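Rosia Film Club, August meeting, the notes

Me on the keyboard again, so apologies in advance for the spelling and for anything I missed while I was fetching the ice. We started at 7:10 in the upstairs room at the Rosia, and we had enough people to vote on things, so we voted on things.

Last month's notes

Approved with one fix. I wrote that the restored print of the mountain picture runs two hours, and it runs a good bit longer than that. Several of you missed your bus over this and I have been told so in detail. Sorry!

Money

We have $2,567 in the account. Out of that we still owe Laxdal $1,248 for the fall bookings, and they'd like it before the first screening, which seems fair enough. I'm sending the payment on Friday. There was some grumbling that Laxdal used to let us pay after each show, and yes, they did, and I liked it better too, but they've changed it for every club on their list and I don't think we're going to talk them out of it. Agreed to pay in full.

Ticket prices stay at $8. Somebody floated a dollar more for the double bill and it got voted down pretty hard (I was for it, for the record).

Fall lineup

This took up most of the evening, as it always does. We'd narrowed it to comedies last time and then spent half an hour arguing over what counts as one. The wedding movie is in. The one with the two brothers and the ferry is in, even though half the room says it's a drama with three jokes. I love that movie and I will sit through it alone if I have to.

The new Jorlow picture is a maybe. The trailer came out last week and we watched it twice on the big screen, which was a treat. Opinions were all over the place. I thought the dinner scene looked great and the music was doing way too much. The other camp says the trailer gives away the whole second half and now there's no reason to go. We'll ask whether it can be had for November, and if it can't, we go with the old train comedy that came in second.

Opening night is the wedding movie. The double bill moves to the last week of the season so it doesn't run up against the high school play.
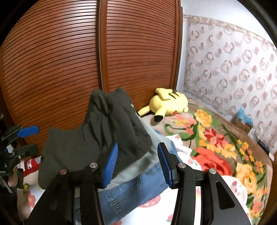

Then the question of subtitles versus dubbed for the ferry movie. Subtitles won easily. I did promise to ask Laxdal if their copy has the larger captions, because people in the back rows had real trouble in the spring and a few of them quit coming. If it doesn't, we'll rope off the last two rows and have everybody scoot forward.

Sound

The left speaker still buzzes on anything with a lot of bass. We swapped the cable in July and it buzzed just the same. The Nukeck people will come look at it for free but they won't say when, so I'm going to keep calling. If it's the speaker itself we're looking at a repair bill, and we decided not to guess at that tonight. Please don't turn the left side down at the board in the meantime! Whoever did that during the submarine movie, half the dialogue went missing.

Newsletter

The last one went out to 1,661 addresses, and a whole pile of them bounced. I'd like to clean up the list before the fall lineup goes out, so if you've changed your email, tell me now and please don't write it on a napkin. We also agreed to drop the long reviews from the newsletter and put them on the web page, with just a couple of lines and a link in the email. I'm a little sad about it since I write the long reviews, but I lost that one fair and square.

Short reviews are due to me by the middle of the month. No spoilers in the first line this time, please.

Other business

Popcorn: we're staying with the big machine. The bagged stuff was cheaper and tasted like it.

Seat cushions: a few have gone missing from the front row. If one followed you home, just drop it back at the door and we won't ask.

Posters: we have a stack of old ones in the closet, some of them pretty nice, and people keep wanting to buy them. We'll put them out on a table on opening night, pay what you like, with the money going toward the speaker. I have first dibs on the lighthouse one and I got that agreed by a show of hands, so it's official.

To do before next time

Pay Laxdal and ask about the captions (me)
Find out about the Jorlow picture for November (programming group)
Keep calling Nukeck (me again)
Sort the posters and pull out the torn ones (anybody free before the next show)

We wrapped up at 9:25. Next meeting is in September, same room, same time, and it's the back row's turn to bring snacks.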